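# Empty the bag every night

My opinion on bags is simple and my family is tired of it. A bag you carry every day should be emptied every day, all the way to the lining, and packed again from nothing. I don't mean tidied, and I don't mean reaching in to take out the banana. I mean everything out on a table where you can see it.

I came to this the hard way. For years I carried one backpack to work, to the store, and on weekends, and I treated it as a closet. I added things as I needed them and took nothing out. In June I missed a train at Kindell with my ticket in the bag the whole time, under a rain jacket I had stopped noticing. When I got home I put the bag on the bathroom scale and then took out what I had used that week. The scale barely moved. Nearly all the weight I'd been carrying was for trips that were already over.
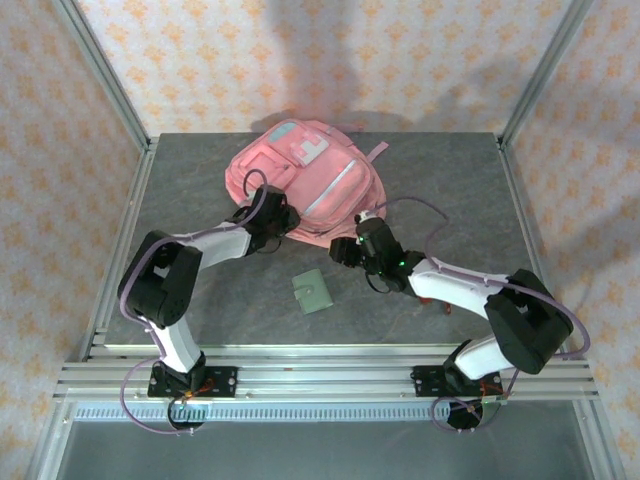
The usual objection is time. People say they have no time in the evening, and in the morning they have even less. I have done this for long enough to say it takes me six minutes, and on a bad night it takes a little longer because I stop to read the receipts. Looking for keys at the front door takes longer than that, and you do it with your coat on.

The second objection is that a packed bag is a ready bag. I understand the appeal. My friend Ebony Sutcliffe keeps hers loaded at all times with a first aid kit, a sweater, two chargers, and snacks, and she likes knowing it's all there. But she doesn't know it's all there. She knows it was there when she packed it. Last winter she opened the first aid kit for a blister and found a wrapper and some tweezers. A bag that is never emptied turns into a list of things you believe you own.

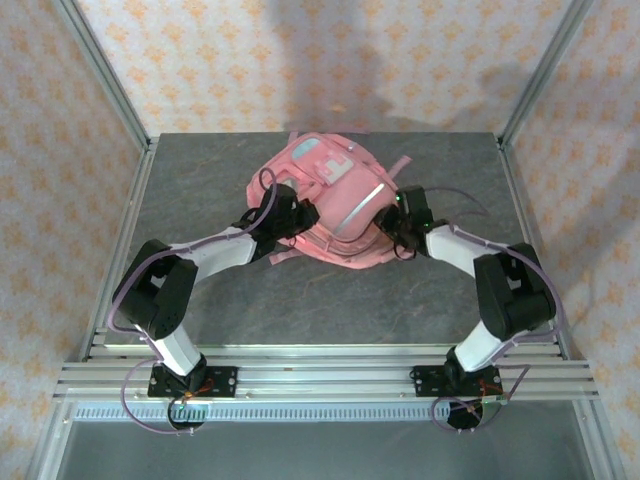 Pockets are where I part ways with the people who make bags. Stores sell them by the pocket, and shoppers count them as if each one were a small free gift. I would take one good compartment over all of them. The big front pocket is the worst offender, and a pink backpack like this one shows why: the pocket bulges out over so much of the bag that it could pass for a second bag. Whatever goes into a pocket like that goes in last, in a hurry, and is the last thing anyone thinks to check. When I empty a bag I start there. Then I do the main compartment, then I turn the whole thing over and shake it. The crumbs come out and so does the pen.

I'm less strict about what goes back in. I don't believe in minimalism and I don't think anyone should be proud of a light bag. If you need an umbrella, a lunch, and a heavy library book, carry them. My only rule is that each thing goes in because of tomorrow. The wallet goes in at the end, on top, in the same place every time. I used to keep mine at the bottom for safety, and that meant unpacking half my belongings at every register in town.

Pouches deserve a word, because people always suggest them. I bought a set from a shop called Uvuvon, paid 30 dollars, and used them for one winter. They did keep things apart. They also let me move a full pouch from one bag to another without opening it, and before long I had the same old mess, sorted by color. I kept the one for cables and gave the rest away.

Children can do this too, and earlier than most parents think. A school bag holds more bad news than any other kind. There are permission slips in it, and a gym shirt, and something that was once a sandwich. I would have a child lay it all out on the kitchen table after supper, with a parent in the room who keeps quiet. The parent keeping quiet is the hard part. I have not managed it every time myself.
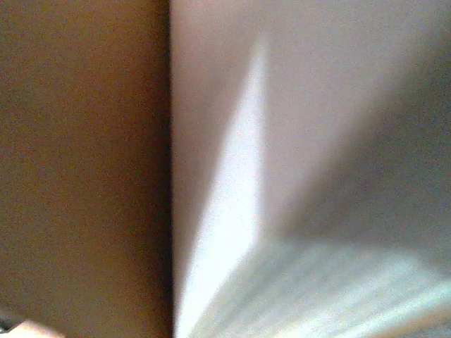
Leilani Tillman read a draft of this and disagreed with most of it. She wrote back that every night is too much for anyone who works late, that she empties her bag once a week and has never missed a train, and that a rule people can't keep only gives them one more thing to feel bad about. She also said the front pocket is the only part of her bag she likes, since her bus pass lives there and always has.

I take the point about late shifts. If once a week is what you can do, pick the evening and do it properly, on a table, with the pockets turned out. I would still move the bus pass. As for my own bag, I emptied it before I sat down to write this, and I found a key I can't match to any door in the house.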